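4.2 What the kids told us about getting mail from players

I went into this part of the study thinking the big in-person visits would win by a mile. We had 17 families from the Dradumdale youth clinic, all with a child who had heard from a pro or college athlete during treatment, and I sat down with every one of them (usually at a kitchen table, usually with a dog underfoot). The visits mattered, sure, but the kids kept bringing up the small stuff. A signed card, a voice message, a postcard from a road trip with three lines of terrible handwriting!

One boy had a note from a Plenmont relief pitcher taped inside his school binder. He got it in May and could still say it word for word when I came by. His mom told me he read it before every blood draw. Another family had kept a whole shoebox, and it took us most of an afternoon to get through it because each item came with a story, and I wasn't about to rush anybody.
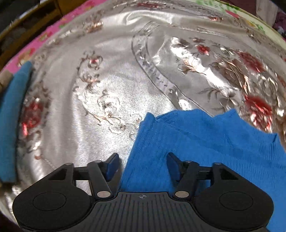
Figure 6. Hand-held gripper with angled fingers, held open.

Follow-up made a bigger difference than I expected. When an athlete wrote a second time, even months later, parents talked about it in a different tone, and the kids started calling that player "my friend" instead of "my favorite player." Only 2 of the families had a second contact from the same person, so please don't lean on this too hard. I'd love to see somebody run it with a larger group.

We also asked about team-run programs like the one the Arneda club offers. Parents liked how easy it was to sign up, and they liked the tickets. A few said the letters read like form letters, and one girl had compared hers with a cousin's and found the same sentence in both. She kept it anyway, on the wall over her bed, next to the Kuipers Field pennant.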